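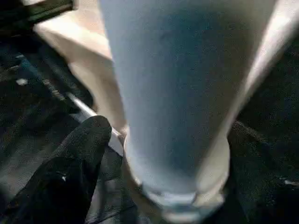
Wardale Community Kitchen has updated its guidance on reusable drinking cups. The main points are set out in this thread for all groups that book the kitchen. (1/7)

The kitchen now keeps 1,000 reusable plastic cups for events held on the premises. Disposable cups are no longer supplied. Groups may still bring their own glassware – please label it. (2/7)

Cups are to be rinsed before they go into the dishwasher. Place them upside down on the top rack only. The lower rack runs too hot for light plastic and has warped a number of cups this year. (3/7)

Please check the base of each cup when unloading. Residue from juice and milk tends to collect in the ridges there. A soft brush is kept beside the left-hand sink. Scouring pads should not be used on any plastic item. (4/7)

Cups must be fully dry before they are stacked. Stacks go in the tall cabinet by the serving window, sorted by color. Cracked or cloudy cups should be placed in the marked bin for recycling. (5/7)

Groups expecting more than 100 guests are asked to reserve cups 2 days in advance. Requests go to Rebecca Tedesco at the front desk. Late requests will be met where stock allows. (6/7)

The new guidance applies from July 30, 2024. Printed copies are posted inside the cabinet door and at the Olimden Street entrance. Questions about dishwasher training may be sent to Takumi Kikuchi. (7/7)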